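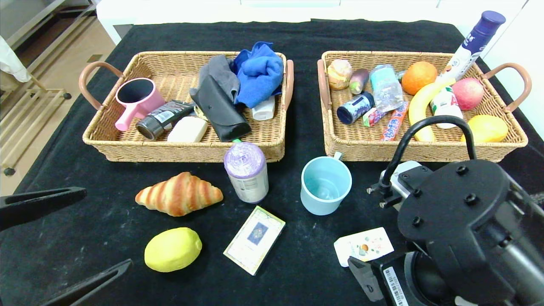 Every September I decide the house will be tidied by a machine before the next one comes round, and every year I am still the machine. Sorting is the sticking point. A sensible person knows the soap goes in one basket and the banana in the other, and that a lemon left on the cloth wants to join the banana. For a robot, each of those is a small research career.

I could clear a table like that in 30 seconds, grumbling included. I'd give Vamik, my name for whatever robot I end up owning, 50 minutes and a long lead. 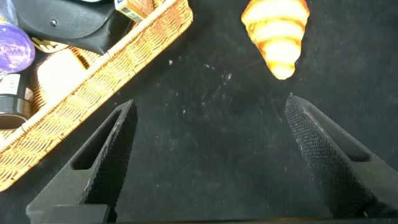
Then there's squashing. Pick up a pastry too gently and it drops – too hard and you have crumbs, and a second chore.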